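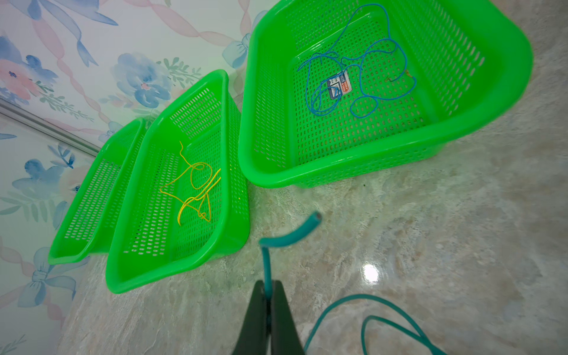

Notebook of the cell technician, Firemthorpe workshop
October, wire sorting job, entry after the 4:20 stop

Third stop of the afternoon on the teal cable, and I don't believe the log. The log says "grip lost, object slipped." Slipped on what? The jaws had it pinched fine at the wrist view and the reported width never moved. If a cable slips out of two fingers, the fingers close. They did not close. So either the width reading is stale or the message is wrong, and I'm leaning toward the message.

For whoever picks this up: the task is one cable or wire at a time, into the green baskets by the wall. Yellow has its own basket, the blue goes in the big one. Thin stuff gives no trouble. The teal is thick and springy and a long loop of it stays on the floor after the pick, and the arm has no idea that loop exists. It thinks it is carrying a short stub with a copper end. It is dragging the rest.

My guess at the fault, and it is a guess: the loop snags or stiffens, the wrist sees a side load, the Sater controller trips its force limit, and the Beddoe layer on top translates any trip during a carry as a slip. I asked for the translation table in the summer and was told it was "self explanatory." It has 427 lines. I have read 13 of them and two contradict each other.

What I did:

Raised the carry height. No change, stopped again at the same part of the move.

Slowed the carry by half. Got further, then stopped. This is the bit that makes me think load and not vision.

Ran the same move with nothing in the jaws. 7 runs, no stops. Proves less than people will want it to.

Did not raise the force limit. It was suggested over the phone and I said no. The limit is there for hands, and we all reach in to free cables. If it gets raised I want it in writing and the gate shut.

Safety note, separate from the above. After a stop the fingers stay closed and the cable stays under tension. I went to pull the loop free and the cut end whipped back past my wrist. No injury, but that end is bare copper and it would have gone in. Until this is fixed: E-stop, then release the jaws from the pendant, standing clear, then touch the cable. Not the other way around. Glasses on.

The Brotcombe report claims 500 clean transfers with this same gripper. I'd like to know with what. If it was all thin wire cut to length, the number tells us nothing about a springy cable with a tail on the floor.

Next: log raw wrist force next to the slip message on the same clock. If the force climbs first, the slip message is junk and we stop quoting it. If it stays flat I will eat my words and strip the finger pads.

Also the highlights on that glossy tile are still there in the wrist view. I was told in the last review that glare explains everything. It doesn't explain a stop halfway through a carry, but I'll put a mat down so we can quit arguing.

Cell left off, key in the drawer. Please don't clear the fault history.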